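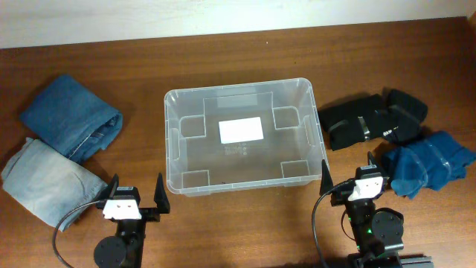

25th December

Spent Christmas sorting trousers, which says something about me or about the television. Sidra rang at eleven to wish me a merry one and ask what I was doing, and I said "jeans," and she said "wearing them?" and I had to admit it had gone further than that.

The bin is from the set of 3 I bought in February, when I was going to be a person with systems. It has sat under the stairs ever since with the other two inside it. It's clear plastic, so you can see what you own and feel bad about it from across the room. I put it on the table, which is the only flat surface in the house big enough, and which I had to wipe down first, which took up most of the morning if you include the coffee.

Jeans to go in: the dark blue pair and the faded pair. The dark ones I bought for the Laltoritz interview, on the theory that they looked like proper pants from a distance. They interviewed me from two feet away. The faded ones are older than the car. I folded both of them the way Sidra does it, in half and then in on themselves until they make a sort of brick, except hers have corners and my dark pair has a lump on one side where everything meets. I refolded it. The lump moved.

The larger question is whether jeans I haven't worn in two years should be stored at all, or given away like a decent person would. I argued both sides over a mince pie. The faded ones stay for painting, although I have painted nothing since the bathroom and did that in shorts. The dark ones stay in case of another interview – Valtel did say they would write after the holidays.

Paid $65 for those bins, by the way. I found the receipt in the back pocket of the dark pair, along with a cough drop. Ate the cough drop.

Sidra is coming for supper at six and has asked, very gently, whether there will be a table. Sweaters tomorrow, then. I have not thawed anything.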